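Jewelry Storage > Boxes and Trays > Chains and Knots

How do I arrange a jewelry box so the chains stop tangling?

Posted by Erkberg_Lena, 28 January 2023

Hello to all. In December I received a jewelry box for my birthday and I want to fill it in a good way from the beginning. My old box was one big space, and every time I wanted one necklace I took out four of them together.

The new one has a tall lid that stands up. Inside the lid there is a row of small slots near the top and a gathered pocket under it. In the tray there are rolls for rings, a small brown inner lid with a tiny gold pull, and open compartments on the sides. Under everything is a shallow drawer with a gold handle.

My problem is mostly fine silver chains. I also have rings, but not many, and a few earrings where one of the pair is lost. Should chains go in the pocket, in the drawer or in the side compartments? I do not want to buy extra things if it is possible without.

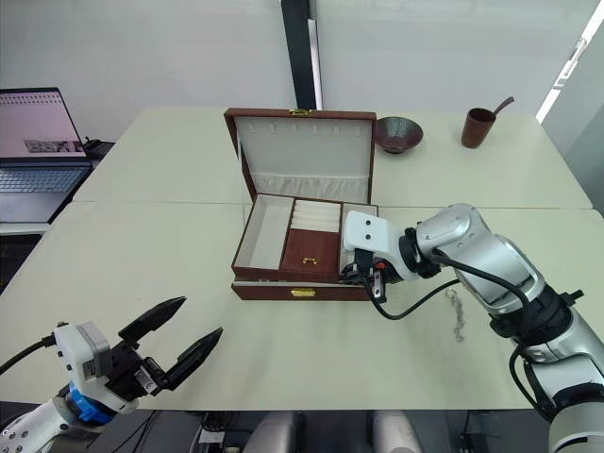
Géza Hegedűs
Member, 263 replies

Good evening. I have almost the same kind of box, and I changed the order in it many times before I was content. I will tell you how I do it now.

Begin with the rings, because they are easy. The rolls hold a ring between them, so push the band down into the groove until it stands by itself. In my opinion it is better to leave one groove free between two big rings, otherwise the stones rub on each other.

The brown inner lid is a flat place and it is tempting to put things on top of it. I use it only for what I take off in the evening and wear again in the morning. Anything that stays there longer must be moved before you open the small lid, and then it falls in the grooves or on the floor — I lost a good earring back like this.

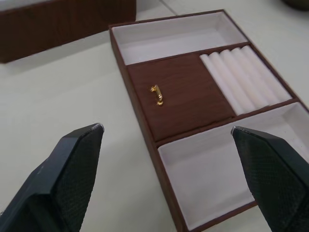
Now the chains, one kind after another:

1. Pendants and medium chains: hang them by the slots in the lid, and let the lower part of the chain go into the gathered pocket. Close the clasp first. An open clasp catches on everything.

2. Very fine chains: lay each one straight in a side compartment, in a long line and not in a heap. If the compartment is too short, fold the chain once over a strip of soft paper.

3. Heavy chains and bracelets: in the drawer. Open it slowly, as they slide to the back.

4. Single earrings: put them together in one place, so that you see them. Mine are under the inner lid.

One more thing, about rings with a chain on them. Many people wear a ring as a pendant and then store it like that. The ring is heavy, the chain is light, and the chain goes around the ring and makes knots. If you can, take the ring off and store the two separately. If you prefer them together, keep every set away from the next one, and lift it by the ring and a piece of the chain near to it, never by the far end.
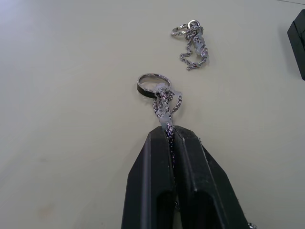 Marit Plenis
Moderator, Jewelry and Small Repairs

I agree with most of what Géza wrote. For a knot that is already there, put the chain on a smooth light table and open the knot from the middle with two pins. Do not pull the ends. A small drop of baby oil helps, but wash it off after with warm water and mild soap, and let the chain dry completely before it goes on the fabric.

I would not put silver in the drawer together with cheaper metal. It can scratch, and you will look for a long time for the small pieces.

Cartwright13

just hang them all on a nail in the wall, works for me

Comments (3)

Erkberg_Lena: Thank you very much! I did the slots and the pocket this evening and already I can take out one chain alone. The paper strip I will try tomorrow.

jonmont_k: Drinking straw is also good for fine chains. Put one end through the straw and close the clasp outside.

Géza Hegedűs: The straw is a good idea for short ones, but in my compartments it did not fit with the length. You can cut it.

Contact us | Community rules | © 2023 Jonmont Home Help | Back to top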